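Do you need to pay for a faster line?

26 March 2022

Another leaflet from Ninano came through the door, the second since October, telling me my home internet is holding me back. I wasn't aware of being held back. I write emails, I read the news, I watch a film now and then, and the film plays.

Their top package costs nearly twice what I pay now. For that you get a number with "up to" in front of it, which covers everything from a very fast line to a dead one. Ask what the slowest speed is and you get a link to a page of terms. I read it. Clause 7 says speeds may vary.

My brother-in-law in Misholm signed up last year. He ran a speed test the first evening and it showed 979, and he sent us all the picture. Fine. I asked what he does with it and he said the pages come up quicker. I sat at his desk and opened the same pages I open at home, and if there was a difference I couldn't feel it. Most of the waiting was for adverts and cookie boxes, and no cable is going to fix those.

Then there's the free router, a Ruvutik, yours to keep so long as you stay 2 years. Leave early and it stops being free. 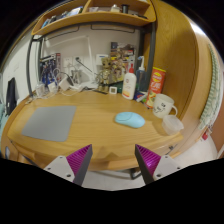
Gautam wrote in after my last grumble to say I'm being unfair, that a house with teenagers and two people on video calls all day will notice the change at once, and that the old copper line in that street dropped out whenever it rained. I'll give way on the rain. I still want to see the slowest speed in writing before I sign anything, and Ninano haven't answered my letter.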